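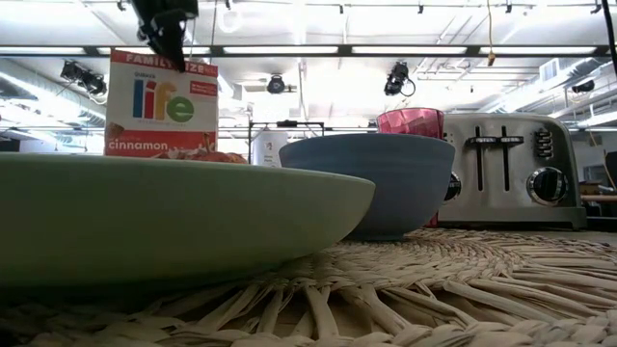 Breakfast things with the toaster and a family-size box of Life. The dish in front is sitting on a woven placemat.

Breakfast things

Breakfast things (also breakfast set, morning things, or in my mother's house just "the things") is the loose name for whatever gets put on the table for the first meal of the day: bowls, dishes, tumblers, mats, the cereal box and, if the flex reaches, the toaster. It isn't the same as a breakfast service, which is matching china bought together and has its own entry. Mine have never matched and I've stopped minding.

The name

I've always heard it in the plural. You lay the breakfast things, you clear the breakfast things, and a single breakfast thing sounds like something you'd find down the back of the cooker. Veikko Rantala, who has corrected more of my entries than I'd like, tells me his family had no word for it at all and simply said "the table", as in "is the table out?" I rather like that and have started saying it myself. In the shops you'll see "morning ware" on labels now and then. The old Flelach catalogue had a whole page headed that way, with egg cups at the top and (for some reason) a gravy boat at the bottom.

Bowls

The ordinary cereal bowl is deep, with sides that come down to a small foot. The foot matters more than you'd think. A narrow one makes the bowl look lovely and lets you get your fingers underneath to carry it, but it also makes it easier to tip if a child leans on the rim, so for very small people I'd go for something squat. Blue-grey is a kind colour for porridge, which looks dismal in white and worse in cream.

Faint bands running round below the rim are common on bowls of this sort. On thrown pottery they can be left by the potter's fingers, and on moulded ware they're put there to look as if they had been. Joni Partanen can tell which is which with his eyes shut, he says, by running a thumb round the inside. I've tried it on every bowl I own and I'm still guessing.

Dishes

A wide shallow dish isn't strictly needed at breakfast, but it's the piece I'd miss most. Fruit goes in it, or toast for everyone, or pancakes at the weekend, and when it's empty the peelings and eggshells go in it instead! Pale green was everywhere when I was setting up house, and I bought mine from Esteves on the corner, 20 of whatever we were all spending then, wrapped in so much newspaper that I read the football results off it on the bus home. Dishes with a pointed end are awkward to stack. Put them on top of the pile, or stand them on edge at the back of the cupboard and hope.

Tumblers

Juice goes in a tumbler, and so does milk if you're under ten. Coloured see-through ones, pink and red especially, have never quite gone away. Facets on the side give a better grip and catch the light very prettily in the mornings. They come in glass and in plastic and you often can't tell until you pick one up. Be careful with the dishwasher if yours are plastic (the Skirkau ones I had went cloudy in one summer, and I was quite cross about it).

Mats

See also: Placemat, Table runner, Oilcloth.

A woven mat keeps the dishes from rattling and saves the table from the worst of it. Shake it out of doors. Crumbs get right into the weave and a cloth only pushes them further in. I have 48 mats altogether, counting the odd ones, and Veikko has asked me to take that number out of this entry twice.

The toaster

Some people leave the toaster on the worktop and some bring it to the table, and families can be very firm about this. I'm a table person. Upright slots are the usual arrangement. Brushed steel hides scratches well and fingerprints fairly well, and it wants wiping with a barely damp cloth along the grain, never across. Unplug it first and let it cool, please. Big round knobs are easier on stiff hands than a row of little buttons, though plenty of toasters have both.

My own knob goes up to a setting I have used once. The Trulico handbook calls it "dark", and the kitchen smelt of it until teatime.

The box

Should the cereal box be on the table at all? My grandmother decanted hers into a jar and would have been mortified by a carton next to the milk. I put the box out. A family-size one makes a decent screen between two children who aren't speaking, and it gives people something to read. The four colours of the Life lettering, blue and then red-orange and yellow-orange and green, are about as cheerful as anything you could look at before eight o'clock. Fold the inner bag down properly afterwards or the last third goes soft.

Laying and clearing

Big pieces at the front where hands can get at them, tall pieces at the back, toaster nearest the socket. In our house whoever is up last clears. Joni says his lot lay the table the night before, bowls upside down against dust, and I did it for 49 nights running before I forgot and never went back to it.

Related entries: Breakfast service; Butter dish; Egg cup; Marmalade spoon; Toast rack.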